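Trultby Media Digest: Two Months With a Press Monitoring Service

Reviewed by Meifang Qin
May 26, 2020

I should start by saying that I read newspapers for pleasure as well as for work, so I came to Trultby with a certain amount of suspicion. It is a subscription service that gathers news from several countries, groups the stories by subject and shows you, side by side, how state-run, private and independent outlets covered the same event. I run a small newsletter on press freedom and broadcasting law, and my mornings had turned into a blur of open tabs – more than 32 on a bad day – so when my old colleague Sem Willems told me he had switched, I signed up that same evening.

What you get

The basic plan gives you a daily digest by email and a web page where you can dig further. You pick the countries and subjects you care about, and the digest arrives at an hour you choose (I have mine set for breakfast, and I do love it with my second cup of tea). Each story comes with a short summary, a list of the outlets that ran it, and a second list that I have come to treasure, which is the outlets that didn't. If a big corruption case is all over the independent sites and the evening television news has spent its first ten minutes on the wheat harvest, you can see that at a glance.

The translations are done by machine and then checked by editors, at least for the top stories. They read well enough. Idioms suffer, and headlines with a pun in them suffer the most, but I never came away with the wrong idea of what an article was saying. For the smaller items you are on your own with the machine version, and there I would be careful about quoting anything.

Setting it up

Setup took me longer than the welcome email promised, mostly my own fault, as I kept adding countries. I would suggest beginning with 2 and living with those for a week. My first digest was so long that I gave up halfway down and went off to make soup.

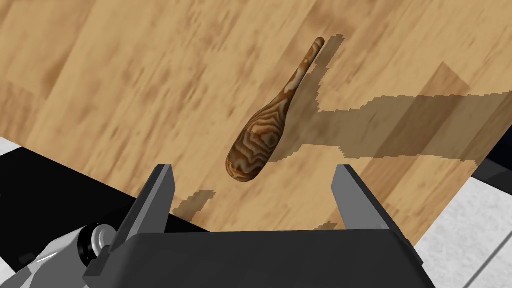 The comparison view

Now this is the part I would pay for all by itself! You choose an event and get a column for each type of outlet, with the headlines in order of when they were published. I followed a fight over a broadcasting license for three weeks this way, and it was fascinating to watch one phrase from a ministry press release turn up in column after column, sometimes with the same comma in the wrong place. Zewditu Abdella, who edits the legal pages of my newsletter, used it to trace when a story about online fines first appeared and which papers later trimmed their versions.

The archive behind it covers 3,250 titles, from national broadcasters down to town weeklies. The weeklies are patchy. Some go back years, and some seem to have been added last Tuesday's lunch hour, so to speak, with hardly anything in them. Social media is the weak spot. Public posts from large accounts are there, video channels barely, and a good deal of political talk has moved to video.

What bothered me

The labels, mainly. Every outlet is marked as state, private or independent, and real ownership is a messier business than that. A paper owned by a governor's brother-in-law is private on paper, and you'd want a note saying so. I wrote to support about one such case and had a kind, thorough reply from Min-kyu Min, who agreed with me, and the label is still the same. I also found the search box fussy about spelling, especially with names that can be written several ways in our alphabet.

I did try Grinside for comparison. It is cheaper and quicker with breaking news, but it gives you no idea who owns what, and for my purposes that settles it.

Would I keep it?

Yes, and I have renewed through September. If you only want to follow the news from one country, a couple of good free newsletters will serve you nicely. If you teach, write or worry about the press for a living, give the trial a go and spend most of it in the comparison view. I'd give it 4 out of 5, and I will happily change that once they sort out those ownership labels.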